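# Chapter 2: Malt

Most people who drink beer can name a hop or two. Far fewer can name a malt, and yet malt gives a beer its color, most of its body, and all of the sugar that the yeast will turn into alcohol. We start with it for that reason. Water, hops and yeast each get a chapter later on.

Malt is grain that has been made to sprout and then dried before the sprout gets very far. The grain is usually barley. Wheat, rye and oats can be malted too, but barley keeps its husk through threshing, and the husk is useful in the brewhouse. It forms a loose bed that the liquid can drain through.

## 2.1 From the field to the maltings

Barley comes off the field dormant. If you steep it the day it is cut, much of it will refuse to grow. Maltsters store it for some weeks first and test small lots as they go. Anil Rai, who ran the floor maltings at Saltora for 19 years, kept a saucer of wet grain on his desk from harvest until January and wrote the number of sprouted kernels on the wall calendar. 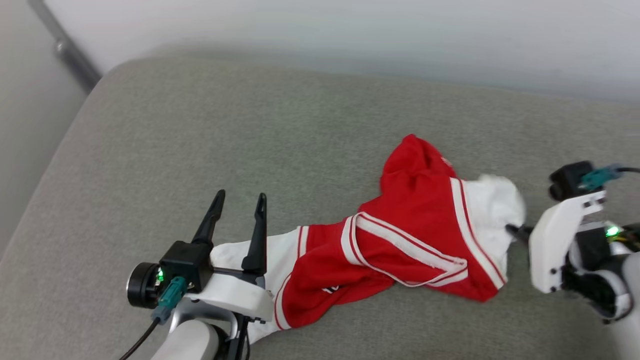

Once the grain is ready, it goes through three stages: steeping, germination and kilning. In the steep it takes up water until nearly half its weight is moisture. The water is drained at intervals so the grain can breathe - kernels left under water too long will die.

During germination the kernel begins to break down its own cell walls and makes the enzymes that will later convert starch to sugar. Maltsters call this change *modification*. An undermodified malt is hard at the tip and gives a poor yield. An overmodified malt has spent too much of its starch on growing.

Kilning stops the growth. A pale malt is dried gently to protect the enzymes. Darker malts are finished hotter, and the darkest are roasted in a drum, which destroys the enzymes completely. A beer cannot be made from roasted malt alone.

The batch records from Fallum in Table 2.1 follow one lot of barley, number 421, through all three stages. Keep them at hand as you read section 2.2.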